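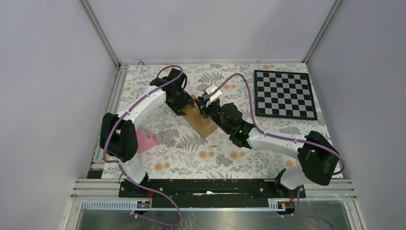 Skotside Fern Table Cover
Item 300 – sold by the foot

Skotside is a light botanical print for kitchen tables, craft tables and workbenches. It comes off the roll 47 inches wide. Order any length up to 11 feet and you will get it in one continuous piece. Cut edges are left unhemmed. If you want a hem, choose "finished edge" at checkout and add 7 working days.

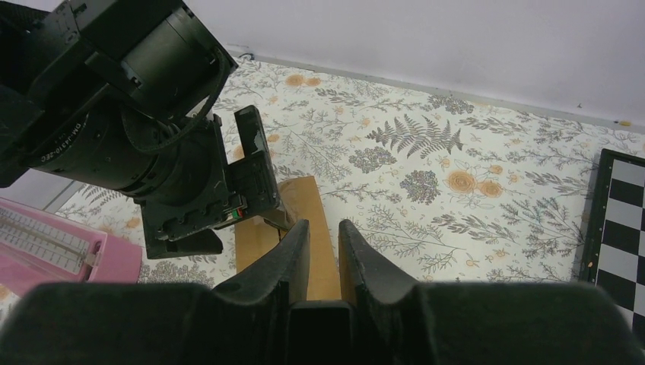 The print was drawn for Zancombe by the Vukadinović studio and has stayed the same since the first run. Small sprigs and stems fill in between the larger motifs, in gray and green on a pale ground. The biggest element is the gray fern frond with its fine leaflets, so think about where you want one to fall before you cut. Round flowers in a soft orange are scattered through the pattern.

Fit and care
Measure the tabletop and add your overhang on each side. For a flat fit with no overhang, order the exact length. Shake out crumbs and wash on a gentle cycle. Colors may vary slightly between rolls – order everything for one room together.

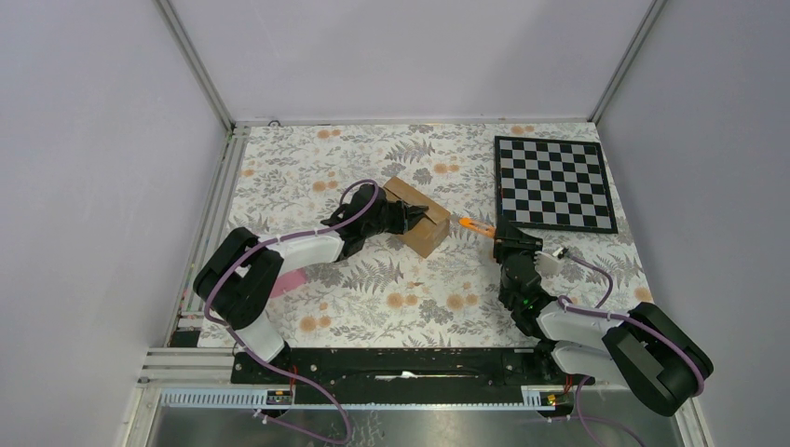
Skotside Fern, shown with a small cardboard box and a checkered board.

Shipping
Ships folded from our Hasville warehouse. Cut lengths cannot be returned unless faulty.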